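Handheld gripper demos: wrist view only, or add the head view?
Manipulation and data > Methods

slaryea
Results from the Vilska garment set, posted for comment. Task is hanging a jacket on a coat rack. We collected 200 demonstrations with the handheld pair and trained the same policy twice: once on the two wrist views, once on the wrist views plus the head view. Evaluation was 22 trials per policy, start pose of the rack varied by hand.

Wrist only completed 9. With the head view, 15. Most wrist-only failures were at the approach, where the policy closed on the wrong side of a branch.

Head view first, then one of the wrist views, from the same session:

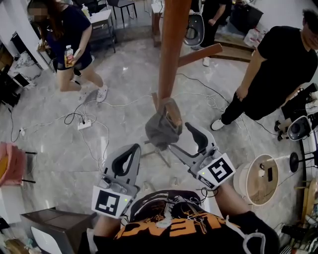
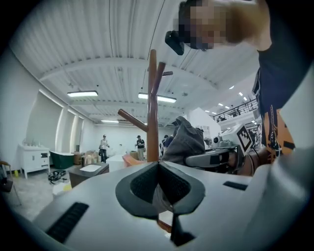
Photos: Pemden garment handling group / S. Laryea

Marker poses are solved offline from the head view. Happy to share the config.

clonier_dev
22 trials is thin. What is the interval on that difference? I would not change a rig on it.

slaryea
Wide, and it includes zero. The failure types persuade me more than the totals do.

onicaodha
The wrist view has the trunk right behind the jaw and the long branch going off to the left, so the peg geometry is in there. What it lacks is a stable view of the cloth. In your second picture the grey garment is a heap to the right of the trunk and the other gripper is beyond it. I would expect errors in the grasp, and you report them in the approach. Are you sure of the labels?

slaryea
Labelled by one person from the trial video. Fair point. I will have a second person do them blind.

tessel8
Did you mask the background? Both views have people standing about in them. With one room and 200 demos a policy can learn the room.

slaryea
No masking. Random crop and colour jitter only.

clonier_dev
Then the head view may be helping for the wrong reason. It takes in far more of the floor and furniture. Move the rack to another room and rerun both.

onicaodha
Disagree in part. We ran 269 demos on the Essien rig in January with masking on and off, and the gap was nearly nil. Different task though (folding), fixed table.

clonier_dev
A fixed table is the easy case.

slaryea
Second room is booked. Same two checkpoints, no retraining, relabelled failures. I will post the numbers in this thread.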